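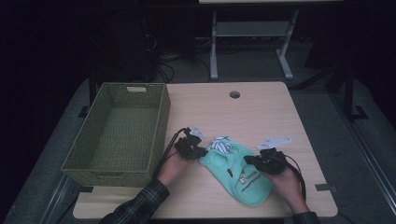 # Chapter 4

## Folding, Sorting and the Basket

In the first three chapters we spoke about washing and drying. Now the clothes are clean and they must go back to the closet. Many students think this part of the work needs no study. When I began to teach the housekeeping course with my colleague Elspeth Purves, I thought the same, and I planned one short lesson for it. We needed a full week.

After this chapter you should be able to:

- prepare a table for folding
- decide which pieces to fold, which to roll and which to hang
- fold a light knit top in two different ways
- fill a basket so that the piles arrive in good shape

**Words for this chapter:** armhole, crease, hem, neckline, seam, selvage, to smooth, to stack

### 4.1 The table comes first

You can fold on a bed, and most people do. But a bed is soft, and a soft surface moves under your hands. The cloth sinks in the middle and the creases go where they want. A table gives you a flat line to work against.

The table should reach to the height of your hip bone. If it is lower, your back will be tired after the first pile. Wipe it with a dry cloth before you start and pass your palm over the whole top, also along the rim of any hole made for cables. A rough rim can pull a thread from a knit piece, and a pulled thread is very hard to put back. Rounded corners are kind to cloth. If your table has sharp ones, stay away from them with fine fabric.

Put the basket on the side of your weaker hand. For most readers this will be the left. The long side of the basket should run in the same direction as your arms when you reach forward, so that you can set a pile down without turning your wrist. In a woven basket, lay a clean towel on the bottom if you will carry lace or loose knits.

### 4.2 One piece at a time

The most common mistake of beginners is to empty all the laundry onto the table. Then there is no room to fold, and the small things hide under the big things. A sock can travel inside a sleeve for months. Take one piece, lay it flat, finish it, and only then take the next.

Sometimes two pieces come out together, for example a striped cloth holding to the edge of a green top. Separate them before you smooth anything. If you smooth first, you press the wrinkles of the under piece into the upper one.

Lay the piece flat and find its openings: neckline, armholes, hem. With a normal shirt this is easy. With very small garments, such as baby clothes or the little vests that people buy for dogs, the neck and the armhole can be nearly the same size, and you must look for the label or the seam to know which is which. Akua Boateng, who taught me folding in her hotel laundry, always put one finger in the neckline before she did anything else. I still do it.

### 4.3 Printed fabric

Many light tops have a printed name or emblem. Some prints are soft and behave like the rest of the cloth. Others are thick, and they crack when the same crease crosses them every week. So we follow a simple rule in this book: **the fold goes beside the print, never through it.** If the print is very wide, roll the garment loosely with the print on the outside.

Please do not iron over a print, even with a cool iron. Turn the piece inside out, or leave it as it is.

### 4.4 Before you read further: a case

Magnus Haldane runs a guest house with 30 beds. Every morning in February he had the same complaint from his evening worker, Eilidh Cairns: the towels reached the upper floor in a heap, and she had to fold them again. The towels were folded well. The baskets were filled badly. The heavy bath towels went in last and they pushed the hand towels out of shape on the stairs.

They changed only the order. Heavy pieces went to the bottom, with the folded edge toward the handle, and light pieces went on top. Eilidh stopped folding in the evening. We will come back to this guest house in section 4.7, where you will draw a plan for its linen room.

### Try it yourself

1. Take a top with short sleeves and a printed front. Fold it in thirds, lengthwise, without crossing the print. Open it and do it again with your eyes on the hem only.
2. Fold the same top on a bed and then on a table. Write two sentences about the difference.
3. Fill a basket, carry it up one flight of stairs, and look at the piles. Note which ones have moved, and in which direction.

Keep your notes from the third exercise. You will use them in the next section, where we compare folding with rolling.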